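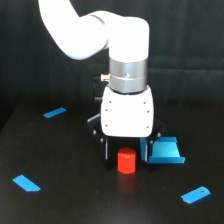

Section 4. Setting up the compost tumbler for the first time

This section is for the Brotell garden compost tumbler, both the single-chamber and the double-chamber model. If you have bought the double model, do every step for the left chamber first and then repeat it for the right one. Please read the whole section before you put the first scraps inside. The assembly of the legs and the axle is explained in Section 3, and we suppose here that you have already finished it.

4.1 Choosing the place

1. Find a flat place in the yard, on soil, gravel or paving. Grass is also possible, but it will become yellow under the drum.

2. Leave free space of 400 mm behind the drum, so that it can turn without touching a fence or a wall.

3. Put the tumbler where it gets sun in the morning and shade in the afternoon. In a hot summer the full sun dries the mixture too fast, and in a cold region the opposite is true and you should give it all the sun you have.

4. Check the level of the frame with a spirit level, in both directions. If one leg stands lower, put a flat paver under it. Do not use loose pieces of timber.

Note: A full drum is heavy and must not be moved. If you are not sure about the place, leave the tumbler there empty for a few days and see if you walk into it.

Caution: Never place the tumbler on a balcony or a raised deck before you have asked the builder what load the deck can carry.

4.2 Checking the drum before filling

1. Turn the empty drum by hand, three complete turns forward and three back. It should move with the same force all the way round. A light scratching sound is normal in the first week.

2. If the drum stops always at the same point, the axle is probably not in the middle. Go back to Section 3 and loosen the two end caps by half a turn, then try again.

3. Open and close the door. The latch must click. When it does not click, the door will open while you turn, and you will have to pick everything up from the ground.

4. Look at the air vents on both ends and set them to the middle position. You will change this later.

5. Push the locking pin in, so the drum can't turn while the door is open.

Caution: Keep children's fingers away from the space between the drum and the frame. Always put the locking pin in when you finish turning.

4.3 The first filling

For a good start you need two kinds of material. We call them "green" and "brown", but the colour is not so important. Green is what is moist and soft: vegetable peelings, coffee grounds, fresh grass, old flowers. Brown is what is dry: dead leaves, torn cardboard, straw, small sticks.

1. Put in a layer of brown material, as deep as your hand is wide.

2. Add one bucket of green material. Cut big pieces smaller before. A whole cabbage stem can stay unchanged for half a year.

3. Add two buckets of brown material on top.

4. Add one shovel of garden soil or finished compost. If you have none, a neighbour with a garden will usually give you some. The Astitz starter powder, sold separately, can be used in its place – one sachet for each chamber.

5. Pour in two litres of water from a watering can with a rose, slowly and over the whole surface.

6. Close the door, listen for the click, pull out the locking pin and turn the drum five times.

7. Repeat steps 2, 3 and 6 until the chamber is two-thirds full. Don't fill it more than this. The material must be able to fall when the drum turns, otherwise it goes round in one lump and the middle gets no air.

Note: Meat, fish, cheese, cooking oil and the waste of cats and dogs do not belong in the tumbler. Citrus peel and onion are permitted in small quantity.

4.4 The first weeks

Turn the drum five times, every second day. It is easier to remember if you do it together with another job, for example when you bring out the kitchen bucket.

Every Friday, do the squeeze test. Put on gloves, take a handful from the middle and squeeze it hard. One or two drops should come out between the fingers. If more water comes, add dry cardboard and open the vents completely. If no water comes and the handful falls apart, add one litre of water and close the vents to one quarter.

If you own a compost thermometer, push it in at the centre and wait some minutes before reading. Below 20 °C the process is slow, and this is to be expected in winter. The thermometer we sell has also a Fahrenheit scale, and on it a well-working drum may show up to 154. When it is higher than that, turn the drum every day until it cools.

4.5 Small problems

Bad smell like eggs: too wet and not enough air. Add brown material, turn daily.

Smell of ammonia: too much green, often fresh grass. Add leaves or cardboard.

Many small flies: the scraps lie on top. Cover them with a layer of brown and turn after each filling.

Ants: the mixture is too dry. Add water, and see the squeeze test in 4.4.

Liquid drips from the drum: this is normal in the first days. Put the Arnel drip tray under it, or any flat container. The liquid should not be kept in a closed bottle.

The door does not click any more: clean the latch with an old toothbrush and warm water. Replacement latches have the part number 34 in the list at the back of this manual.

4.6 When to stop filling

Stop adding new scraps when the chamber stays two-thirds full for a whole week. Owners of the double model then begin with the other chamber. Continue to turn and to do the squeeze test as before. The compost is ready when it is dark and crumbly and smells like soil after rain. Harvesting and sieving are explained in Section 5.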